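Review: Mamell slotted aluminium bench top, 25 mm profile

I repair and strip second-hand office computers from a single-car garage, mostly in the evenings. For years I worked on a solid-core door laid over two filing cabinets. It sagged, it stained, and screws rolled off the back of it. In October I replaced it with the Mamell slotted top, bought through Zollau for $164 plus freight. I have used it most days for three months.

The top arrives as lengths of extruded aluminium that you bolt side by side onto cross rails. The legs are sold separately. I skipped them and fixed the top to my old steel frame, using the brackets in the box. Assembly took me 60 minutes, with one mistake: the end caps need to go on after the T-nuts, and the instruction sheet shows them the other way around.

Flatness is good. I put a straight edge across it in both directions and found one low spot near the left rear corner, which a washer under the rail fixed. It doesn't flex when I lean on it. A full tower on its side sits without rocking, and I can slide it around to get at the drive bays. 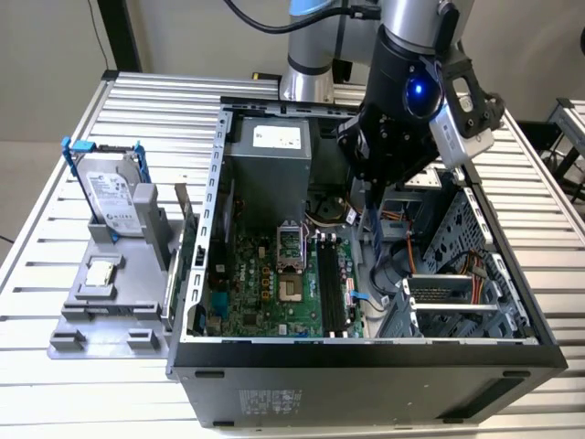
Dell tower on its side with the panel off, on the slotted top.

The slots are the main reason to buy one of these. I have a parts tray, a lamp arm and a small vice bolted in, and each one moves with half a turn of a hex key. The T-nuts supplied are the drop-in type. They hold well enough for a lamp, but for the vice I bought the heavier Uvora ones, and I would do the same again.

The slots are also the main annoyance. Small screws go straight into them. Motherboard screws are the worst, being just the right size to wedge. I keep a magnet on a stick beside the bench and use a silicone mat for anything fiddly. Thermal paste wipes off the flat faces with isopropyl but has to be picked out of the grooves with a cotton bud.
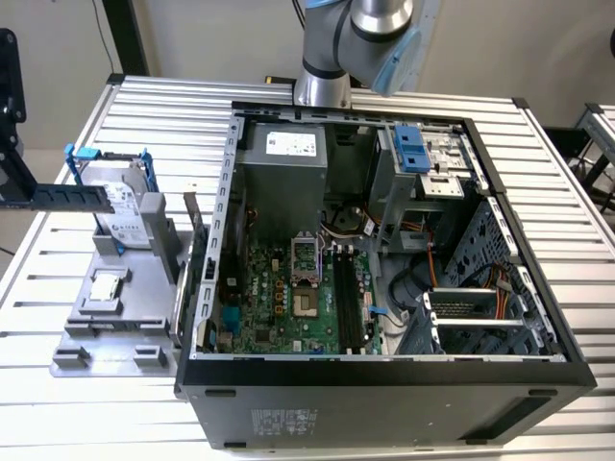 CPU socket open and both memory slots empty.

Bare aluminium conducts, so I don't power up a loose board on it. Boards stay in the case or go on the cardboard box they came in. It is also cold to lean on in the mornings.

I looked at the Van Dijk version before buying. Bram Dekker, who has the unit behind mine, owns one and let me work on it for a Friday afternoon. It is heavier and the edges are better finished, but the slot spacing is wider and my tray wouldn't fit. For lighter work I prefer the Mamell.

Good: flat, stiff, easy to rearrange.
Bad: swallows screws, wrong order on the instruction sheet, ordinary T-nuts.

Four stars out of five. I have ordered a second, shorter one for the colour printer and the label maker.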